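Play Kitchen FAQ: Food, Dishes and the Little Oven

Sep 10, 2018
By the Stockdale Toy Library team

We get so many questions about our play kitchen sets, and we love every one of them! Pretend cooking is the most borrowed thing on our shelves, so we've put our favourite answers on one page.

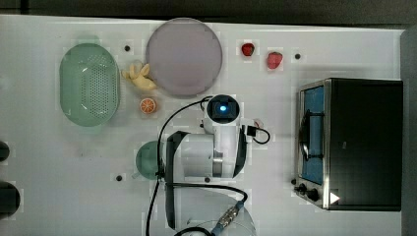

Most families start with a bit of fruit, a plate and something to put it all in, then add pieces as the game grows.

How much play food do we need to start?

Less than you'd think. Bananas, a couple of strawberries and half an orange will keep a café running all morning. We lend food in bags of 5 pieces, and you can take up to three bags at a time.

Why do you lend colanders? My kids never use one.

Give it a week! A colander is a fruit bowl, a sink, a helmet and a very good boat. Ours go out constantly, and the pale green ones have a bit of a fan club.

Is a toaster oven worth the table space?

We think so. Opening a door, sliding a plate in and waiting for a pretend ding is half the fun, and kids adore turning knobs. If you have an old one at home, please don't hand it over as a toy with the cord still on. Ask at the desk and we'll talk you through what we look for.

What ages is it for?

We suggest 3 and up for the small fruit. For younger brothers and sisters, borrow the Nemer bag, where everything is chunky (and survives being chewed).

How do we clean it?

Warm water, a drop of dish soap, and a towel. Please keep the fruit out of the dishwasher, as the colours go dull and the strawberries never look quite right again. Plates and bowls can go on the top rack.

We lost a piece! Are we in trouble?

Not at all. Oranges roll under couches, it happens to everybody. Tell us when you return the bag and we'll fill the gap from the spares tub.

Can we mix sets?

Please do. Pludeck dishes are a good size for our fruit, and the plates are big enough for two kids to share a picnic.

Do you take donations of play food?

Yes, all through September, as long as it's clean and has no cracks or loose bits. Odd halves are welcome too, because we can often find them a match.

Related
Borrowing and returns
Setting up a pretend café at home
Pruvar train tracks: which bits fit together?
Dress-up box FAQ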